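Print this page
E-mail this page to a friend

Why does fluffy cloth feel so soft?

Rub your cheek on a favourite blanket. Lovely, isn't it? Now rub it on your school shirt. Both are made of thread, and both might even have come out of the same wash, so why does one feel like a kitten and the other feel like, well, a shirt?

The secret is in the loops and the ends! Look very closely at a flat cloth and you will see threads going over and under each other, packed tight like a woven basket. Fluffy cloth starts with threads too, but the makers pull up lots of tiny loops on the surface. A bath towel keeps its loops. Fleece has its loops brushed with little wire teeth until they break open, and then you get thousands of soft ends all standing up together. That furry surface has a name. It is called the pile.

Fluff is warm as well as soft, and the reason is air. Air gets stuck between all those tiny ends and can't wander off, and still air is very good at keeping heat in. Birds do the same thing when they puff up their feathers on a frosty morning — have a look at a robin in winter and see how round it is!

Where did fleece come from?

Sheep had it first, of course. The fleece in your jumper drawer is usually polyester, though, a kind of plastic that is melted and squeezed through tiny holes to make threads finer than your hair. Some of it is made from old drinks bottles. At the Willems mill in Pliltska, one big brushing machine can fluff up 87 metres of cloth before the morning tea break, and the people who work there go home with bits of fluff on their socks.

Try it yourself: the roll test

You will need a fluffy cloth, a flat cloth of the same size (a tea towel is good), a washing-up bowl and a table.

Lay both cloths out and smooth them with your hands. Roll each one up from the short end, as tightly as you can. Put them side by side. Which roll is fatter? The fluffy one should win easily, and all that extra fatness is mostly air.
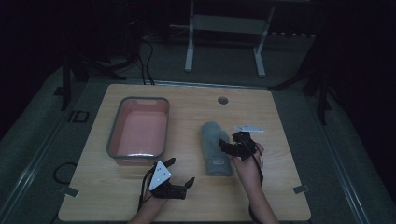

Now give the fluffy roll a good squeeze in the middle and let go. It springs back, because the little ends push against each other and stand up again. Try the flat one and you'll find there is much less squash in it.

For the next part, put a little water in the bowl and dip in one end of each roll. Count to 7 and lift them out. A cotton towel drinks up lots of water, as each loop is like a tiny straw. Fleece is different! Polyester doesn't soak water into its threads, so the drops sit in the gaps between them. Squeeze it hard and most of the water runs out again. (Do this over the bowl, please, or you will be mopping.)

Hang everything up when you have finished, and check every hour to see which cloth dries first. Write down your guess before you start.

Words to know

Pile: the fluffy surface of a cloth.
Polyester: a plastic that can be made into thread.
Weave: to cross threads over and under each other.

Print this page
E-mail this page to a friend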